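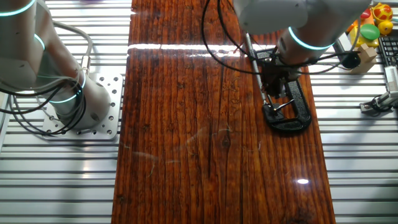

Agathe Baudry tells me that I should simply allow the contact between gripper and clamp in the collision matrix and stop worrying. I respect her opinion, but I am not convinced, so I ask here for more opinions.

Our setup in Cletham has two arms over a slotted aluminum table, with a varnished wooden board lying across it and a small C-clamp on the board. We plan with Ornis, and the object poses come from Flarnetti. The goal is that the right arm approaches the clamp from above, first with the metal rod in the gripper and later with the fingers alone. The motion itself is slow and simple. The trouble is in the world model that the planner receives.

I see two failures:

1. The planner says "start state in collision" when the gripper is already low over the clamp. The arm then refuses to go up, although going up is the only thing I want from it.

2. Before that, on the way down, the plan sometimes takes a big detour to the left, as if there is an obstacle in the middle of the board. When I show the voxel map there is indeed a small group of occupied voxels, and it sits exactly at the band of light that the varnish reflects. I call it the ghost.

One planning request takes 646 ms when it succeeds. When the ghost is there, it often runs to the timeout, and this is set to 5 seconds.

What I already tried: a higher confidence threshold in the depth filter (the ghost disappears, but the clamp screw disappears also), bigger voxels (the clamp becomes a brick), and smaller voxels (too slow).

My question is where you would fix this. In perception, in the planning scene, or in the controller?

Sointu Aaltonen

Search this forum Advanced search Go

tabletop_tom wrote:

In the planning scene, no doubt. You know there is a board. You know its thickness, you know where it lies. Put in a box for the board and throw away every depth point within a few millimeters of its top face. Why are you asking a camera where the table is?

For failure one, check what mesh you use for the clamp. If it is the default import then Ornis makes a convex hull, and a C-shaped thing with a convex hull is a full plate. Any finger that goes near the opening is "inside" it.

Sointu Aaltonen wrote:

Thank you, the second point is very good. I looked and yes, it is the convex hull. I did not know this was the default. I now try to split the clamp by hand in parts: the curved frame as several short boxes, the screw as a cylinder, the T-handle as another cylinder.

For the first point I must explain that the ghost is not within a few millimeters of the top face. It floats. The highest voxel is nearly 70 mm above the wood. So a thin crop layer does not remove it.

gridsearch wrote:

Floating that high is typical for stereo on a mirror-like surface. The matcher finds the lamp in both views, and the disparity it gets belongs to the lamp's reflection and not to the wood. Usually you get it below the surface, as a hole, but if the match slips to a neighboring highlight it can come out above. Do you have more than one bright spot on the board?

Sointu Aaltonen wrote:

Yes, there is the wide band in the upper part and a small hard point at the lower right. I did not think they can be mixed with each other, they look very different. But the window of the matcher is small, so maybe for it they are both only "white".

tabletop_tom wrote:

Or put a cloth over the board and be finished by lunch :)

Sointu Aaltonen wrote:

It would work, but then I learn nothing about the software. The customer's parts will be shiny as well.

Agathe Baudry wrote:

Since my name is in the first line, I would like to answer for myself.

I did not say to stop worrying. I said that contact with the clamp is the purpose of the motion, and that a planner which forbids contact is the wrong tool for the last centimeters. Plan in free space to a point above the clamp. From there use a straight Cartesian move down with a force limit, and collision checking only against the board and the other arm. When you go up again, the same straight line in reverse. You do not need a beautiful clamp mesh for this. You will spend a week on the short boxes and then somebody changes the clamp.

The ghost is a different problem and I agree that it must be fixed in perception.

gridsearch wrote:

I half disagree with Agathe. If you turn off gripper–clamp checking for the whole descent, you will one day come down with the wrong yaw and put a finger on top of the frame. The force limit will catch it, sure, but only after it has pushed. With a reasonable mesh you find it before the arm moves at all. I would keep the mesh and allow contact only between the finger pads and the handle, by link name. All other pairs stay checked.

Agathe Baudry wrote:

The force limit catches it at a few newtons. The clamp lies on the board, it slides a little, the descent is aborted, we take a new picture and try again. This is cheaper than to trust a mesh whose pose is from a camera that sees ghosts. If the pose is wrong, your mesh check is also wrong, only it is wrong with more confidence.

gridsearch wrote:

Fair, but then your yaw is wrong too, and you retry with the same wrong yaw. Retrying doesn't fix a bias.

Sointu Aaltonen wrote:

I think both of you are right about a different error. For random pose error the force limit is enough. For constant error it is not. I will try to measure which one I have, by asking Flarnetti for the pose many times without moving anything, and then the same with the clamp turned by a known angle.

One more detail I forgot in the first post. The cables of the right arm make large loops over the upper part of the board. In the robot model there are no cables. So the depth camera sees the loops, the self-filter does not remove them, and they become obstacles which move with the arm. Perhaps a part of my "ghost" is cable? I have to check it with the arm parked far away.

lurker_kp wrote:

Check that first. I had the same thing and lost a lot of evenings to it. Our self-filter padded the links, but a cable loop hangs far outside any sensible padding. What helped was to attach a fat capsule to the wrist link that is used only for filtering and never for planning. Ornis lets you tag geometry as filter-only; the option is in the robot description, not in the scene file. The documentation has it in the wrong chapter.

Sointu Aaltonen wrote:

I did the test with the parked arm. The result is a mix. Without the arm there is still a ghost over the band of light, but smaller, and it never reaches so high. The upper voxels were cable. So I had two problems and I gave them one name. Thank you, lurker_kp.

With the filter-only capsule the upper voxels are gone. For the rest I now use the Lefèvre mask: pixels which are saturated in the gray image are marked as "unknown" in the depth image and not as "occupied". Then the known box for the board fills the hole. The clamp screw survives, which was my fear.

The left arm I keep in the scene as a fixed obstacle with its plate. It does not move in this test, and planning for one arm with the other as an obstacle is much faster than planning for both together.

tabletop_tom wrote:

So the board box was right after all.

Sointu Aaltonen wrote:

Yes, it was right, but not alone.

Now the descent. I made three variants and let each one run on the same clamp pose: contact allowed everywhere (Agathe), contact allowed only for pads and handle (gridsearch), and the original strict checking with the better mesh. The strict one still fails at the end, as everybody expected. Between the other two I cannot see a difference when the pose is good. When I add an artificial yaw error, the variant of gridsearch refuses at the planning stage only if the planner knows the correct yaw. But if I put the error in the pose itself, it knows only the wrong one, and it goes down happily, the same as the other. This is what Agathe wrote. 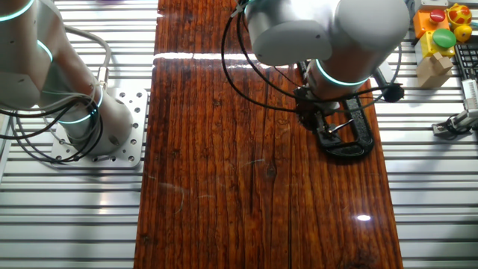

gridsearch wrote:

OK, I give you the point on pose error. But that is an argument for a second look from close up and a better pose, and I would still not switch the checks off. What does it do on the way back up? The "start state in collision" was your original complaint and it seems to have dropped out of the thread.

Sointu Aaltonen wrote:

You are right, I did not report it. Going up works now in both variants, because the retreat is a straight line and does not ask for a full plan. Only when it is back at the approach height does it call the planner again. I also set the start state check to report the names of the two bodies in contact, which should be the default in my opinion. Before I saw only the word "collision" and had to guess.

The pose test is also done. The random part is small. The constant part in yaw is larger than I hoped, and it follows the turning of the clamp, so I suspect the model and not the camera calibration. The T-handle can be rotated on the real clamp, but in the model it is fixed at one angle. Flarnetti tries to fit both and takes something in the middle.

Agathe Baudry wrote:

Then remove the handle from the model used for matching and find its angle in a second step. The frame gives you a good pose alone.

lurker_kp wrote:

+1. Or two templates, but the second step is cleaner.

Sointu Aaltonen wrote:

I will do it in two steps. For the configuration I stay with contact only for pads and handle – it costs nothing and it documents what I intend. The force limit from Agathe is also active. I put the filter-only capsule and the mask settings in the wiki page for Ornis, so the next person does not need to read the whole thread.

tabletop_tom wrote:

Did the planning time change?

Sointu Aaltonen wrote:

I did not measure it again in a serious way. The timeouts are gone. I will look at the logs when the two-step pose is in.

gridsearch wrote:

Please post the yaw numbers too when you have them, good or bad.

Thread started 8/21/19 Shared 3 times

Contact us | Copyright Ornis user forum | Back to top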